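Almofada de assento

A almofada de assento é uma peça acolchoada, solta ou fixa, que se coloca sobre cadeiras, bancos, sofás e poltronas para tornar mais confortável a superfície em que alguém se senta. Parece um objeto modesto, mas reúne costura, escolha de tecidos e conhecimento de espumas, e poucas peças da casa são usadas durante tantas horas seguidas!

Estrutura

Uma almofada comum tem duas partes: o enchimento e a capa. O enchimento pode ser de espuma de poliuretano, fibra de poliéster, látex, penas ou crina, esta última hoje rara e muito apreciada por quem restaura móveis antigos. A espuma mais firme conserva melhor a forma; a fibra dá um toque macio, embora precise de ser sacudida com frequência. Muitos estofadores combinam as duas – um núcleo firme envolto numa camada fofa – e o resultado é uma delícia.

A capa pode ser de algodão, linho, lã, feltro, veludo, couro ou material sintético. As costuras definem o desenho: o rebordo reto dá um aspeto geométrico, o arredondado suaviza o conjunto e o vivo, um cordão forrado de tecido, reforça as arestas.

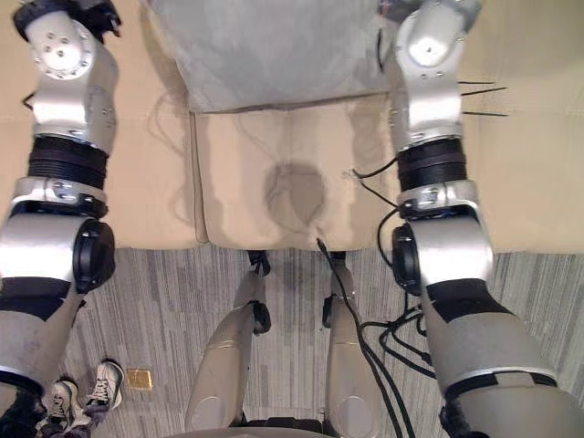 As cores claras, como o bege e o creme, continuam entre as preferidas para assentos, pela facilidade com que combinam com tapetes e alcatifas cinzentas ou riscadas. Em contrapartida, mostram depressa as manchas. Uma nódoa recente deve ser absorvida com um pano limpo, sem esfregar, do bordo para o centro. Nas capas amovíveis, a lavagem segue a etiqueta; nas fixas, usa-se espuma própria para estofos, experimentada antes numa zona escondida.

Mantas e coberturas

É costume antigo estender uma manta ou um pano sobre o assento ou o encosto. Além de proteger o tecido, a cobertura muda por completo o ar de um móvel: basta trocar um linho fino por um feltro grosso para uma sala de verão ganhar jeito de inverno.

Resistência

A durabilidade de um tecido de estofo mede-se, entre outros métodos, pelo ensaio Martindale, em que uma amostra é friccionada em ciclos sucessivos. Os resultados indicam-se em milhares, e 1000 ciclos seriam muito pouco para um sofá de uso diário. O peso do tecido exprime-se em gramas por metro quadrado; um pano de 200 g/m² é leve e cai bem em capas soltas.

Na coleção Istwood, da oficina Karagiannis, a almofada do banco baixo mede 53 cm de lado e fecha com um fecho de correr na parte de trás.

Ver também: estofo, poltrona, manta, capitoné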